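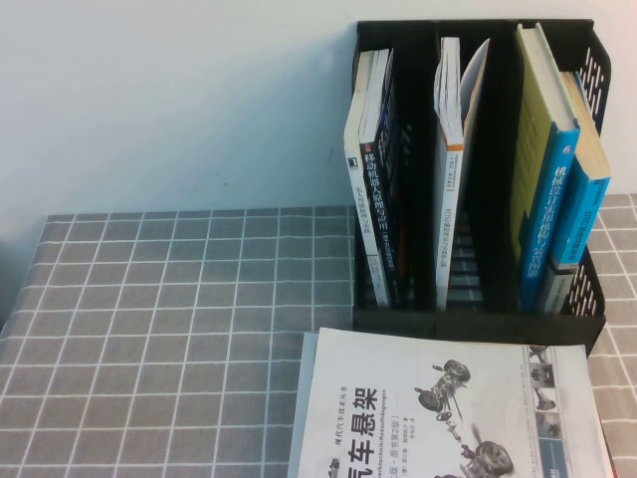
Tue 7 April

I woke up before the alarm and stayed in bed thinking about the car. In January I promised myself to decide before spring, and now the snow is gone from our street and I still drive the old one, with the heater that works only on the left side.

After breakfast I called Ibsa Mersha. He bought his car at Warraich two years ago and he says they were fair with him, but the papers took a long time. He told me to ask for the full price in writing, with the registration and the winter tires, and then to go home and sleep. "Do not sign on a Saturday," he said. I asked him why and he laughed and said that on Saturday he is always hungry and signs everything.

I was at Warraich at ten. The salesman was a young man with very clean shoes. He talked quickly, and two times I had to ask him to repeat. I have lived in this country for 8 years and on the telephone I understand almost everything, but the language of loans is another language. "Money down," "trade-in," "balloon." I wrote "balloon" in my notebook and looked for it when I came home. It means a big payment at the end. I do not want a balloon.

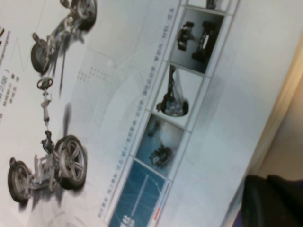
The monthly payment is possible for me if I take the loan for 4 years and give the old car. For the old car they offer less than I hoped. I was a little offended, as if somebody had said a bad thing about a relative. My father washed his car every Sunday, also in the rain, and I think I have this from him.

On the way back I stopped at Wesix for bread and eggs and the good black tea. The tea is more expensive again. I met my neighbor from the third floor at the checkout and we spoke about the elevator, which makes the noise again.

In the afternoon I made a table in my notebook, with the costs of the old car on one side and the new one on the other. Last year I paid for the brakes, the battery and the exhaust. When I wrote it all in one column I felt ashamed that I had not done it before. I also wrote insurance, but there I have only the price from Kandix, and I must ask one more company to compare.

Then I was tired of numbers and read a chapter of my novel. I learned the word "begrudge." I think I begrudge the salesman his shoes.

It is almost eleven now. I have not decided, but I am calmer than in the morning. The money in the savings account is enough for the first payment, and there would still be something left for the trip to my sister in Graltier.

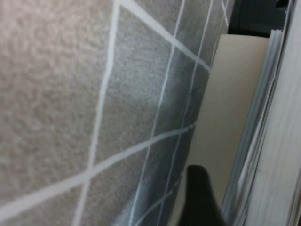
For tomorrow

Call the second insurance company before lunch.
Ask Warraich if the winter tires are in the price, and get it by e-mail.
Return the library book.
Walk for 30 minutes, also if it rains.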